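Robot Maintenance and Setup Technician – Household Humanoid Room, Dultcombe

Full time, permanent, based on site

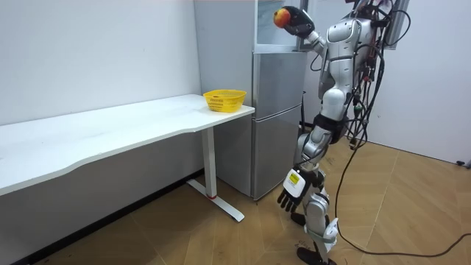
The humanoid at the refrigerator, fruit in hand.

Thank you for stopping to read this. We are looking for a patient and tidy-minded person to take over the daily care of one robot, and we do mean one. It is a full-size humanoid that works in a small room fitted out with a desk, a refrigerator and a wooden floor, and it spends its days on the sort of ordinary household jobs most of us do without thinking, such as picking up a piece of fruit and putting it somewhere else. Keeping it fit for that work is a full-time job, and for the past while it has been squeezed in around the edges of other people's jobs. We would like to do better by it, and by them.

About us

Plorau is a small robotics workshop in Dultcombe. We set up and look after robots for research groups and for a handful of companies that would sooner have somebody else hold the screwdriver. Our workshop lead is Meifang Lü, and she is the person you would report to. She built up the current maintenance routine more or less from scratch, and she is very keen to have someone come along and improve it (she has said so in writing, so you can hold her to it).

What the days look like

You would start at 7:30 a.m., before the operators come in, and have the room to yourself for the morning check. This is the heart of the job. You walk around the robot with the power off, looking and feeling for anything that has shifted since the day before. You check the shoulder, waist, hip and knee joints for play. You work each finger of both hands through its travel, and you look closely at the hand covers and the little modules on the backs of the hands, where a screw that has started to back out will cause a very puzzling afternoon if you miss it.

Then come the cables, and there are a lot of them. The wiring gathers at the top of the torso and comes down behind the back in a thick bundle, with one long lead running away across the floor. Every time an arm goes up high, the bundle moves with it, so you need to be sure there is enough slack at the shoulder for a full reach and not so much that a loop can find its way around an elbow. Connectors get a gentle tug and a proper look. The floor lead gets checked along its whole length for pinches and worn spots, and then laid where the feet won't find it. If you are the kind of person who coils an extension cord properly even when you're tired, we would very much like to meet you.

After that you bring the robot up, run the joint calibration, and try a few slow reaches to the top of the fridge and along the desk. The full checklist has 43 steps. It sounds like a lot, but most people find a rhythm with it fairly quickly, and we are open to hearing which steps could be combined or dropped.

Once the operators arrive you'll be on hand for whatever comes up. Some days that is very little, and you can get on with bench work – rebuilding a spare finger, crimping new connectors, catching up on the log. Other days a wrist starts to drift or a joint runs warm, and you'll be the one who decides whether to carry on or stop. We will always back you if you decide to stop.

You would also look after the room itself. The refrigerator and the desk need to stay in their proper places, the floor needs to be swept, and the baskets and props need to go back where the task sheet says they belong. It isn't glamorous work, but a fridge that has been nudged out of line can look just like a shoulder fault until someone thinks to get out the tape measure.

What we hope you'll bring

A trade or college background in electrical, mechatronics, instrumentation or something close to it. Time spent fixing farm equipment, photocopiers, elevators or theatre rigging is every bit as welcome.

Steady hands with small fasteners and fine wiring, and comfort with a multimeter.

Clear note-taking. The log is read by people who weren't in the room, and they rely on it.

A careful attitude to lockout and to the emergency stop, with no shortcuts at the end of a long day.

You don't need to have worked on a humanoid before. Very few people have, and we'll teach you over your first 4 weeks, with Meifang alongside you for the morning checks. A little scripting would be handy but can be learned here.

Pay and the practical side

We offer a permanent position with health and dental coverage, paid training, and a tool allowance of $619 a year. You'll have your own bench and a say in what gets ordered for it. The shop is on the ground floor, and the number 67 bus stops near the door. Lifting is shared and we have a hoist for moving the robot, so please don't let that part put you off. If there is something we could change about the space or the hours to make the job workable for you, tell us and we'll see what we can do.

How to apply

Please send a résumé and a short letter to Meifang Lü at Plorau, Dultcombe, with "Robot room technician" in the subject line. In the letter, we'd love to hear about something you kept running longer than anyone expected, and how you went about it. A page is plenty. Applications are open until the end of February, and everyone who writes will get a reply. Those we invite in will spend a paid half-day with us, including a morning check and a good long look at the cables.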